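Report on a visit to the Mollah Textile Reuse Centre

Prepared for member councils of the Zendelcombe Regional Waste Partnership
06/03/2026

Purpose of the visit

Officers of the Partnership visited the Mollah Textile Reuse Centre during its March open day. The visit formed part of the background work for the regional textile recovery plan, which member councils will be asked to consider later in the financial year. Officers wished to see how donated clothing is received, sorted and prepared for resale, and to learn what a similar site at Welircombe might need in floor space, staffing and road access.

The centre occupies a former furniture warehouse on the eastern side of Mollah, close to the rail line. It receives clothing, bed linen and towels from 16 collection points across the district, including the transfer stations at Brirdale and Welircombe. It is open to the public for drop-off during ordinary business hours, and a small shop trades from the street frontage.

Receival

Visitors were first taken to the loading dock. Bags are weighed as they come off the truck and the weight is recorded against the collection point. Staff explained that this record is the main way they identify bins that are overfilled or being used for household rubbish. The bin beside the Brirdale swimming pool had been moved to a better lit position after repeated dumping, and the quality of donations from it has since improved.

Damp bags are set aside at the dock and opened the same day. Mildew spreads quickly through closely packed stock, particularly in the humid months, and the centre lost a full storage bay to it in its first summer. Pallets are now kept clear of the outer wall, and roof ventilators have been installed. Officers noted that the Welircombe building under consideration has no cross-ventilation at present. An allowance for this work should be included in any cost estimate.

Sorting

The first sort divides material into five streams: shop stock, wholesale, linen for animal shelters, wiping cloth, and waste. Sorters stand on rubber matting at waist-high benches and change position every hour. Training takes about a fortnight, and most of that time is spent learning to recognise fibres and construction by touch. A sorter should be able to judge a garment without searching for the care label, although labels are checked on woollens and anything lined.

Items for the shop receive a second inspection. Zips are run up and down, pockets are emptied, and elastic is stretched to see whether it recovers. Children's clothing is checked for loose buttons and for cords at the neck. Garments needing a simple repair go to the mending table, where hems and buttons are dealt with in batches.

Preparation for sale

Stock that passes inspection is steamed, sized, hung and priced. Hanging is preferred to folding for nearly all adult clothing. Folded tables are quickly disturbed by customers and take considerable time to restore, while a rail can be put in order in a few minutes. The exceptions are heavy knitwear, which loses its shape on a hanger, and baby clothes, which are sold in bundles by size.

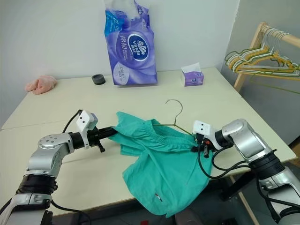
Teal-green shorts with an elastic waistband, and a thin hanger partly inside the waist opening.

Shorts and skirts without belt loops present a particular difficulty. Clip hangers hold them well but are costly and are often taken away with the purchase. The centre has trialled several methods using ordinary hangers and has settled on different ones for different fabrics. A printed guide is kept at each hanging station, and officers were given a copy for reference.

Pricing follows a fixed schedule displayed at the counter. Staff reported fewer disputes since the schedule was introduced, and new employees are able to price stock on their first shift. Colour-coded tags show the week in which an item went on sale. Anything unsold after five weeks is withdrawn and moved to the wholesale stream.

Public tours and attendance

The open day attracted 123 visitors, according to the register at the front desk. Tours left from the shop and were limited in size so that guides could be heard over the baling press. Many questions concerned what should and should not be donated. The most common misunderstanding related to worn-out clothing, which the centre will accept if it is clean and bagged separately. Pillows, doonas and carpet offcuts are not accepted.

Parking was inadequate by mid-morning, and vehicles queued back to the level crossing for a short period. Centre management has undertaken to seek use of the neighbouring oval for future events.

Matters for consideration

Officers consider that the receival and first-sort arrangements at Mollah could be adopted at Welircombe with little alteration. The retail operation is less readily transferred, as it depends on passing foot traffic that the Welircombe site does not have. A shared arrangement, in which Welircombe sorts material and sends shop-grade stock to Mollah, should be costed before a separate shopfront is pursued.

Further information is needed on the price of wiping cloth, which has fallen over the past year, and on the cost of freight between the two sites. Member councils are also asked to advise whether existing clothing bins on council land are covered by a current licence. Responses should be sent to the Partnership's office at Zendelcombe before the end of March.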